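Flikcombe hand recordings: data card and notes for people holding a budget

09/10/2024
By the Flikcombe data desk
9 shares | 0 comments

Read me first

Flikcombe is a set of 213 recordings of a multi-fingered hand working around household furniture. We put it together while deciding whether to buy a second hand, and we're releasing it because the sales material we were given didn't help us decide. If you're a lab, a college shop or a small manufacturer with a quote sitting in your inbox, look through the recordings before you sign.

Our view, so you can discount it: five digits are oversold for most of the jobs people list on their purchase requests. Pullmont, our planning worksheet, started out as a case in favour of buying. It didn't stay that way once the maintenance column was filled in.

What's in it

Video comes from a small camera at the wrist, looking past the fingers. The furniture is light wood-grain cabinets and tabletops. Concealed hinges, screw holes and panel edges are the sort of detail you'd want a system to find, and they're small next to the hand.
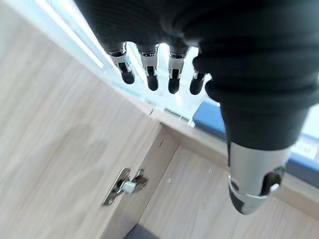
What it cost us to make

We won't print the purchase price, as ours came with a discount you won't get. Hours are more useful. The set took 886 staff hours, counting setup, recording, sorting and labelling. Our first plan allowed for 90. That number came from multiplying the length of a good recording by the number we wanted, and it left out every recording we threw away.

If your plan has a line that says "data collection" and gives one figure, split it. We'd use at least these:

- operator time, including training a second operator
- spare fingertips and coverings
- furniture, and getting it into the room
- labelling, then checking the labels
- storage and backup for longer than the grant runs

The Grillau quote we looked at in March bundled the second and third items under "consumables". Ask for them separately. A cabinet door is cheap enough, but a finger joint may not be, and you want to know which one you're paying for.

Fields

Each recording has a folder with the video, a joint log, a task line in plain words and an outcome code. The outcome codes are pass, fail and unclear. Don't fold "unclear" into "pass" to get a nicer number for your proposal. We've seen that done with other sets and it makes the payback period look terrific.

Known problems

The hand takes up a lot of the picture. With the palm over a tabletop, the fingers and thumb cover much of the right side, and whatever lies past the table edge goes soft and blurred. Before anyone prices a wrist camera as the only camera, they should try labelling an hour of this.

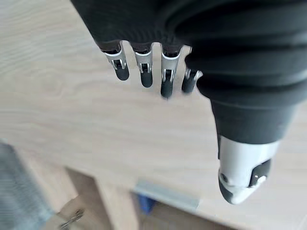

We've since budgeted for a fixed overhead view as well, and moved its cost out of the "nice to have" column. That view isn't part of this release. The Tse scripts will read it when it arrives, but they can't line up the two clocks yet.

Light is the other one. Bright windows wash out parts of some recordings and the metal segments pick up reflections. Blinds are a budget item too, and they weren't in ours.

What not to use it for

Don't quote pass rates from Flikcombe as a forecast for your own site. The furniture is all of one style and the operators had practice. Don't use it to compare vendors either, as there is only one model of hand in the set.

Changes

v2: outcome codes rechecked, nine recordings moved from pass to unclear.
v1: first release.

Saved 9 times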